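Okay, so I finally have some news on Gervasio Ojeda, and it's good! The comedian is coming back to TV with a new half-hour series called Fendlow, and the first six episodes land in February. I've been bugging his people about this since the last tour wrapped, and on Monday they finally wrote back (bless them). 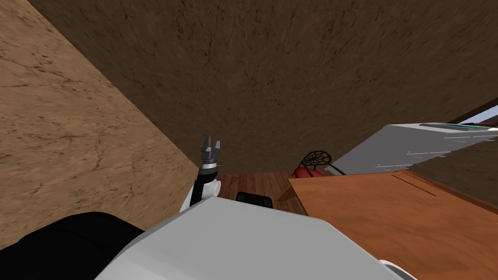 Vasora Weekly Entertainment Desk

Ojeda plays a washed-up game show host who moves back in with his sister and ends up running her bowling alley. Hollis Bellamy is the sister, and if you caught the two of them together in the stage version of Goh you know why I'm so excited. They bicker like people who have shared a bathroom for years. Bellamy also wrote 2 of the episodes, which I didn't know until I saw the press sheet.

It's been a busy stretch for him. The tour ran to 258 shows, and I caught the one at the Berner Theater, which only seats 463 and was packed to the back row on a work night. He did a long bit about his dad's truck that I still quote at my husband way too often. 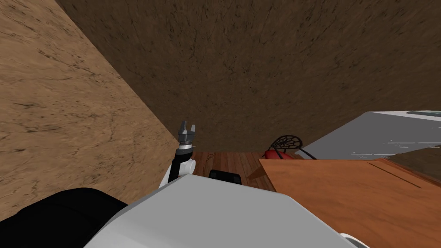

Anyway, back to the series. I asked about money, because you all always ask me about money, and I got a very polite "we don't discuss that." So if you see a salary number floating around on one of those net worth sites, I'd take it with a big spoonful of salt. What I can tell you is that he's a producer this time, so he'll get a cut if it does well.

Will there be a second season of Fendlow?
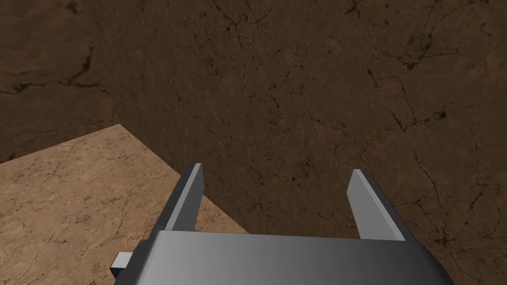

Is Ojeda going back on the road after the show comes out?
Not right away. His people say he's taking the spring off, and there are no new tour dates on sale.

As for season two, it hasn't been ordered yet. I'll post when I hear more!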